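Prultham site, handling group
Minutes of the October maintenance meeting, two-arm cell
Held in the small meeting room, 2 pm. Present: operations, maintenance, stores, and the Resalard service desk by phone for items 1 to 4.

1. Minutes of the last meeting
Agreed, with one correction. The minutes said the right wrist had been "fixed". Maintenance asked for this to read "adjusted". The service desk preferred "resolved". The group settled on "adjusted".

2. Right arm, wrist joint
The arm stopped on a wrist fault 9 times since the last meeting. Resalard put this down to the gripper cable pulling at full reach and said the new clip would cure it. Operations pointed out that the clip before this one was also going to cure it. Maintenance had logged the stops and found two of them came with the arm parked and the cable slack, which does not fit the explanation very well. The service desk will look at the log. It was asked to do so before sending another clip.
Action: maintenance to send the full log, including the parked stops.
Action: service desk to answer in writing.

3. Grippers
Fingertips on both sides were changed. The supplier sheet gives 400 hours for a set. The last set was taken off at 215 because the grip had become unreliable on smooth plastic. Stores asked whether the cell was being worked too hard. Operations said it was being worked on light household items and did not see how anyone could work it more gently. The group will plan on 215 until someone shows a set lasting longer.
Stores has one spare set. A second is to be ordered from Esteves, whose price was no better but who at least gave a delivery week.

4. Pivex update
The new version of Pivex is said to shorten the homing routine and make the open position of the grippers more repeatable. Maintenance asked what "more repeatable" meant as a measurement and was told a note would follow. The same was said of the previous version, and no note has been received for that one either. Operations does not want it loaded before the wrist question is closed, as any change in the stops could then be credited to the wrong thing. Agreed. The update waits.
The service desk left the call.

5. Cell layout and cables
Discussed at some length. The drawing on file shows cable routes and a clear floor, and there was doubt about whether it has been opened since installation. Maintenance wants cables off the floor and the power unit raised. Operations agreed in principle but recalled that the last re-route took the cell out of use for most of a shift.

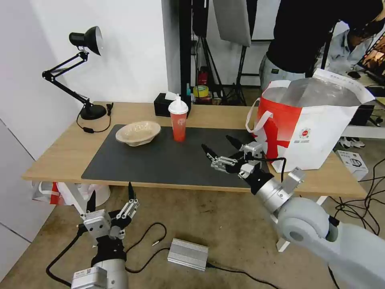
Item 5: the cell with both grippers open, test items on the mat and cables on the floor below.

It was agreed that a bracket under the table would do for the power unit, provided its fins are left open to the air. Cable trays were suggested. Stores noted that trays were bought once already, for the other bench, and are still in their wrapping. These will be tried first. The loop by the left arm is to be dealt with before the rest, and bags and boxes are to be kept out from under and beside the table. One member doubted this would last a week. The drawing is to be redone after the work and not before it.
Action: maintenance to fit bracket and trays.
Action: operations to agree a half-day stop.

6. Daily checks
The check sheet has a tick against every line for the whole period, including a morning when the cell was switched off at the wall. The group took a dim view. The sheet will be cut to four lines: fingertips, wrist cable, mat position, emergency stop. Each line will need a word or a reading written in. Maintenance would sooner have a blank sheet than one filled in from the canteen.

7. Any other business
The desk lamp. Operations believes moving it changes how well the cell finds the cup. Maintenance has seen no evidence either way. Its base position is to be marked on the table and the lamp left alone until the next meeting.
The request for a service contract with Resalard was held over pending the answer under item 2.

Next meeting: same room, 2 pm, date to be circulated with the log.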